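Workshop > Reviews > Grippers and hand tools

Fisto hand-held gripper, bought as a pair
July, by the Mulligan bench desk

We had money for one robot arm or a whole pile of hand-held grippers, and I'm so glad we went with the grippers! The Fisto is a gripper you carry around and work by hand, so the arm can wait for next year's budget while you collect your household demos now.

Price first. Ours were $300 each, plus $14 for a spare set of fingers (get the spares, the shipping on a second order stings). The Nondix we tried last year cost less but needed a separate mount, and by the time we'd added that we had saved all of 4 dollars. The quote from Drirnora never got below what our department will sign for.

I've logged 113 sessions so far, nearly all of it laundry, and I still like picking the thing up. The fingers are stiff enough for jeans and the grip is kind to small hands. My one gripe is weight: after about an hour my wrist wants a break, so plan on paying for shorter shifts and more of them.

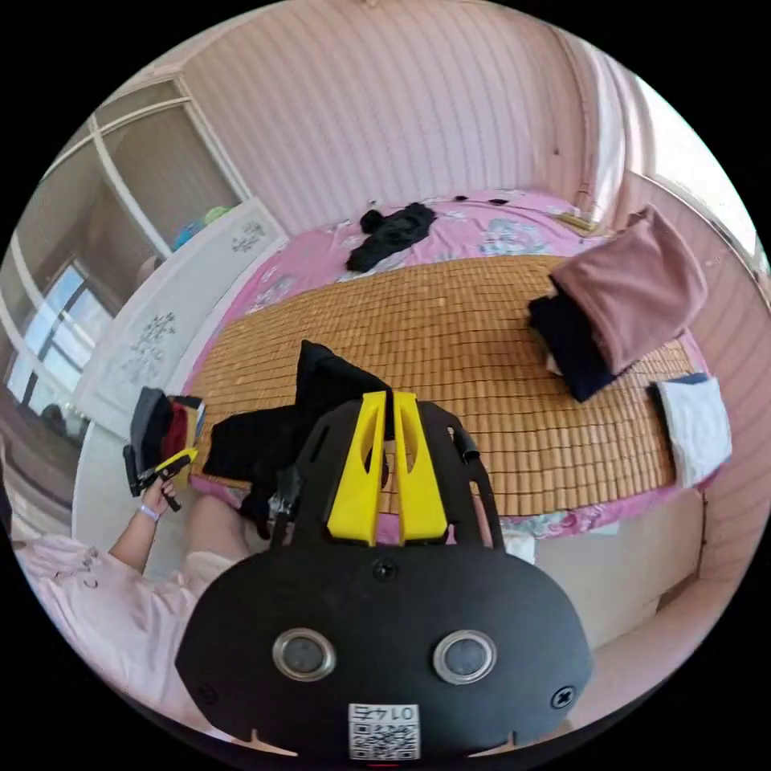 Clothes sorting on the bed, yellow fingers on a black garment.

If you're planning a purchase, budget for two per operator from the start. Folding with one is slow going, and matching the pair later meant redoing our whole setup.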